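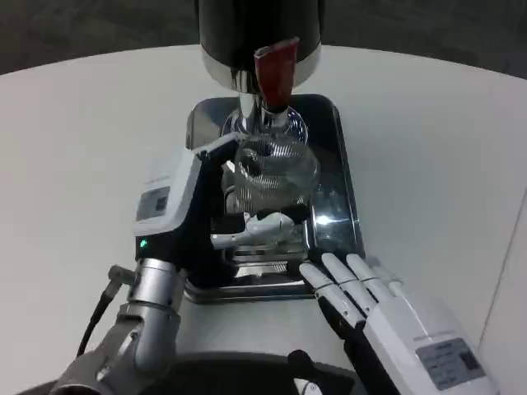 What made the left hand let go of its grip partway through the grinder runs?
The grip force setting fell back to its default after the hand controller restarted, and the default is too low to hold glass.

From: Beryl Clegg
To: Trikia users list
Date: 24 March 2026
Subject: Re: left hand drops grip after controller restart

Hayley,

We had the same fault at the Dudley lab in May last year, on a jar task. I went back through our logs this morning. The hand controller restarts, reports ready, and takes its settings from its own memory. The arm software never sends them again. The arm carries on with the task as if the force value were still the one you set.

Check the status line in the Tonen log. If you find a gap of 200 ms or more, the controller restarted in that gap. Ours was a worn connector at the wrist. Sugden replaced the cable and we have not had a restart on that arm in 17 weeks.

Until you have the new cable:

Make the task stop on any gap in hand status. Do not let it resume by itself.
Read the force value back before every grasp and compare it with what you sent.
Keep people's hands out of reach until the arm is in hold. The fingers can close again when the controller comes back up.

I would stop using glass for now. A plastic container of similar weight will show the same fault.

Beryl

On the earlier message, Hayley Holroyd wrote:
> In 30 runs of the coffee grinder task the left hand has
> opened 3 times while holding the glass container under the
> grinder. The right hand has been fine throughout. One
> container broke. No one was hurt.
>
> There is no error on the operator screen when it happens.
> I have swapped the fingertips and recalibrated, with no
> change. Has anyone else seen this?
>
> Hayley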